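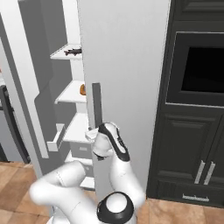 The simulated kitchen, with the arm's gripper at the lower end of the handle on the tall white panel.

Workshop build: the door-opening arm

Monday, June 13, 2022

The arm project at the Zusholm shared workshop has moved on since the last newsletter, mostly on the computer. The real arm is bolted to the bench at the back, next to the pillar drill, and it has its own power switch now. Please leave that switch alone if the red tag is on it. The tag means one of us has the covers off.

For those who joined after the winter, the aim is an arm that can open and close ordinary household doors and drawers. It is for members who find low handles or heavy doors hard to manage, and if it works we would like to fit one in the workshop's own kitchen. We are not trying to make it cook. Opening a cupboard, holding it open and shutting it again would be plenty.

Most of May went on the simulation. We had been testing on a plain board with a hinge and a handle screwed to it, and the arm did well on that because there was nothing nearby to hit. A kitchen is a tighter place. The simulated one has a tall panel with a vertical bar handle, open shelves on one side and a dark cabinet with a built-in appliance on the other, so the arm has to fold its elbow out of the way before it can get its fingers to the bar. There is a drawer front sticking out on the shelf side too, and our early paths went straight through it.

We have now done 103 simulated attempts at the tall handle, of which 74 ended with the door open past the halfway mark. The failures fall into two groups. In the first, the fingers close too soon and push the bar instead of gripping it. In the second, the grip is good but the arm pulls in a straight line while the door wants to swing in a curve, and the fingers slide off. The second group is the harder one to fix. At the moment we work out the curve from the width of the door, which has to be measured and typed in. We would like the arm to feel its way round, and there is a branch of the code for that, but it shakes badly and we have not let it near the real motors.

Gripping low on the bar has given better results than gripping in the middle. We had assumed the middle would be best. With a low grip the wrist stays closer to the base and the upper link has more room to turn. The drawback is that a long handle flexes a little when pulled from one end, and the simulation treats the handle as completely stiff. This needs checking on the bench.

On the bench itself, progress is slower. The Ekenik motor boards arrived and three of them are fitted. The fourth has a bent pin and is going back. The new finger pads are cut from rubber sheet left over from the boat trailer repair and glued to printed backs. They hold a painted handle well and a polished one less well. We also replaced the cable clips on the lower link, as the old ones were catching whenever the elbow came past the base.

The test door is made from an old wardrobe side given by the Wermont recycling centre. It hangs on two new hinges in a softwood frame, with holes drilled for different handles. If you have handles you don't need, bring them in and put them in the crate under the bench. Bar handles are the most useful, then cup handles. We have enough round knobs.

Money: the project has spent up to 1,000 euros from the equipment fund, including the replacement power supply. There will be no more large purchases before the autumn. The remaining costs are screws, filament and one more length of cable.

The next job is to run the low-grip path on the real arm at a quarter of normal speed, with the door weighted so that it opens slowly. We need two people for each session, one at the computer and one at the stop button. No experience is needed for the stop button, but you do have to stay there and keep your phone in your pocket. Sessions are on June evenings when the bench is free, and the sheet is on the door of the Østergaard room. There are 9 slots on it and four are taken.

The simulation files are on the shared drive in the arm folder. Please copy them before changing anything. The kitchen model was saved over last month with all the doors missing and it took an evening to put back.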